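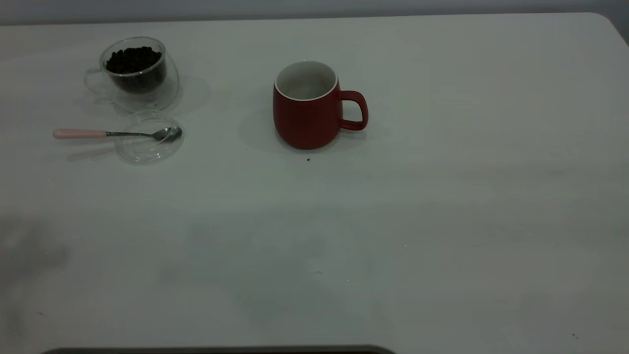 Bean task, fixed camera. Glass cup of beans, lid, pink-handled spoon, red mug empty.

March, 16:40

Marisol wants 2,000 runs of spoon-to-mug by the end of the month. We have 288, and I am not convinced the next 400 will teach the model anything the first lot didn't. Same mug, same side of the table, handle to the right nearly every time. If it learns "go right a bit and tip", the score will look lovely until somebody moves the mug.

Glass is the other worry. The cup's handle hardly shows against the white top, nor does the lid. Leopoldo says Tiklow will cope. He said that about the Moges set too, and we threw out 19 runs there for bad labels, all of them clear plastic.

Light is dim and a bit green. Left it alone for now, but want a brighter batch before anyone quotes a number to Prallside.

Small dark speck in front of the mug, another mark down towards the right corner. Wipe the table or note it in the log, I don't mind which, but do the same each time.

To do:
- mug left of the cup, handle turned away
- spoon off the lid for half the runs
- ask Leopoldo what counts as a "success" if one bean goes over. Still no answer.

Praltent workshop notes. Contact: Marisol Sandoval | Back to top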